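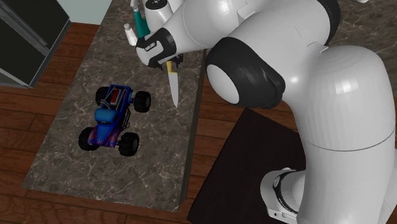
Marble countertop, rendered view

Kindura Stone Care List
Re: [stonecare] Ring marks in white marble, sealer failed?
From: Marianna Głowacki
To: stonecare list

On 09/08/2023, Valdis Uibo wrote:
> Kitchen in Rutport, white marble counters, 2 cm slab on a plywood
> subtop, polished finish, installed last September. Owner called to
> say that the sealer has failed. There are dull rings by the sink and
> a scatter of dull spots where she cuts lemons. Also one brown mark
> near the back wall, under where the oil bottle stands.
>
> I did the original seal with the impregnator from Ikia, one coat,
> wiped off per the label. Water still beads near the range but soaks
> in and leaves a dark patch next to the sink.
>
> My plan was to strip everything, poultice the rings, and put down two
> coats of the same product. Before I quote it, does anyone see a
> problem with that order? Also, has anyone found a sealer that stops
> the rings for good? She uses the counter every day and is not going
> to change how she cooks.
>
> Valdis

Valdis,

You have three different conditions on that counter and I would quote them separately. The plan as written treats all of them as one.

1. Dull rings and spots

These are etch marks. Lemon juice, wine, vinegar and a good number of bathroom cleaners are acid, and acid dissolves calcite at the surface. Material is gone and the polish went with it. A poultice pulls foreign matter out of the pores, and there is no foreign matter in an etch, so the poultice will do nothing except cost you a day. Some of the stronger powders will dull the surrounding polish as well, and then you own a bigger spot than the one you started with.

Test: clean the ring with a neutral cleaner, let it dry overnight, then put a work light low to one side. If the color matches the stone around it and only the reflection changes, it is an etch. If you can feel an edge with a fingernail, it is past what powder can fix.

Repair: light etches come back with a marble polishing powder, a wet felt or white pad, and low speed. Keep it a slurry. If it dries on you, it will burn or leave drag lines. Deeper ones have to be honed first with resin diamonds, starting at the finest disk that removes the mark and not skipping steps on the way up. I finish at 4000 grit before powder on dense whites. Others on this list stop sooner and let the powder do more of the work. Both are fine if the sheen matches under the customer's own lights. Check it under those lights, with the window blinds in the position she normally keeps them. I have had to go back twice over that.

Feather out well beyond the ring. A small, perfect circle of polish inside an older, slightly worn surface is as visible as the etch was.

2. Brown mark at the back

That one is probably a stain, from your description, and it is the only place on the job where a poultice belongs. For cooking oil I use a plain absorbent clay mixed with acetone to a paste like peanut butter. Spread it a little past the edge of the stain, cover with plastic, tape the edges and leave it 24 hours. Then take off the plastic and let the paste dry completely before you scrape it off with a plastic blade. The drying step does most of the lifting. People peel the plastic, see a wet patch, wipe everything off and say that poultices do not work.

Usual cautions with acetone: open a window, no pilot lights, gloves, keep it off painted trim and off the caulk line. Test it on an offcut or in a corner first.

Expect to repeat it. Oil that has been feeding in for months will not leave in one pass, and you should say so on the quote.

If the mark is orange and not brown, stop and look again. Iron in the stone, or a fastener or a rusted can, gives a different color and needs a different treatment. Do not put bleach on it.

3. Dark patch by the sink

Here you may have a real sealer question. Water absorbing in one area and beading in another tells you that the protection is uneven. It could be wear, since the sink area gets wiped more than any other part of the counter. It could also be that the first coat went on over damp stone. Was the faucet plumbed and in use before you sealed? If so, I would suspect moisture.

Look underneath before you seal anything. A slow leak at the faucet base or an open joint at the sink rim will darken stone from below, and a fresh coat on top makes that worse by slowing the drying. Open the cabinet and check the plywood for swelling. Replace the silicone if it has let go anywhere.

If it is dry below, let the area dry out with the sink unused and a fan on it, then do the water test again. Put down a puddle the size of a coin, wait ten minutes, wipe, look. Reseal the areas that darken. There is no reason to strip the whole counter. Stripping an impregnator is slow and rarely complete, and the solvent for it is one more thing that can go wrong in an occupied kitchen.

Order of work

Stain first, then hone and polish, then clean, then dry, then seal. Your order had the strip and the seal as bookends, and the mechanical work was missing. Honing takes off the top of the treated layer, so any sealing done before it is wasted.

On coats: two thin applications are better than one heavy one, with all the residue buffed off while it is still wet. A 16 oz bottle will do an ordinary kitchen with some left over. If you are using more than that on dense polished marble, it is sitting on the surface, and it will haze.

On a sealer that stops etching

An impregnator will not. It sits in the pores and slows liquids down on the way in. Acid does not need to get into the pores to etch, it only needs to touch the face. What will stop it is a barrier: a film or a hard coating. Shirley Kettle posted about a urethane coating some time back and her notes are in the archive under "Kettle, coatings." My summary of them is that it worked against lemon and wine, it scratched, it changed the look of the stone a little, and repair meant taking off the full section. She can correct me if I have that wrong.

The other choice is to take the polish off on purpose. Honed marble etches just as easily, but the etch shows much less against a matte face. For a cook who will not use a cutting board I would offer that first and price it as one job. Hằng Cao has done several of these and may have a better idea than I do of how evenly a honed top wears near a sink.

Whatever she picks, put it in writing that sealing covers staining only. The word "sealed" is where most of these callbacks come from, and the installers are not always careful with it. I use one paragraph on the invoice, with a line for the customer's initials. Minttu Pitkänen asked for a copy last week and I will send the same text to anyone who writes to me off list.

If you run the side light test, please post what you find on the brown mark. I would also like to know whether the subtop runs solid under the sink cutout or was notched.

Marianna

--
To leave this list, send a blank message with "unsubscribe stonecare" in the subject line.
Please trim quoted text when replying.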